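Call for Participants: Weeknight Eating Habits Study
Briltby Food and Household Research, Lo office

We are looking for adults who live alone or with one other person and who eat dinner at home most nights.

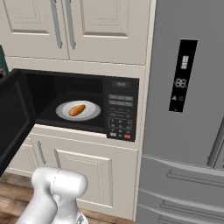

What the study is about

People in small households often cook less than they plan to. We want to know what they eat on work nights, how long they spend on it, and what ends up in the trash. The study is led by Urmila Gautam, with Kamran Sethi handling interviews.

Who can take part

You must be 21 or older, live in Lo or Zorkach, and have a working kitchen. Shared kitchens are fine. We can't accept people who work in food service or who have been in one of our studies in the past year. Special diets are welcome – please list yours when you apply.

What you will do

Keep a short dinner diary for 41 days. Each entry takes a few minutes and can be done on paper or by phone.
Save your grocery receipts and hand them in at the end.
Sit for two interviews, one at the start and one when the diary is finished. Both are held at our office, Room 216. Evening times are available until 7:30 p.m.

You don't need to change what you eat. Frozen meals, leftovers and takeout all count as dinner, and so does a bowl of cereal. If you skip a meal, write that down too.

Payment

Participants who finish the diary and both interviews receive $528. If you leave early, you are paid for the days completed. Bus fare to interviews is paid separately – bring your ticket or a copy of it.

Privacy

Your name is kept apart from your diary and receipts. Interviews are recorded for sound only, and the recordings are deleted once they have been typed up.

How to apply

Pick up a form at the front desk or ask for one by phone, extension 638. Return it to Colleen Penner by the end of July. She will call everyone who applies, including those we can't place this time. Diaries start in August.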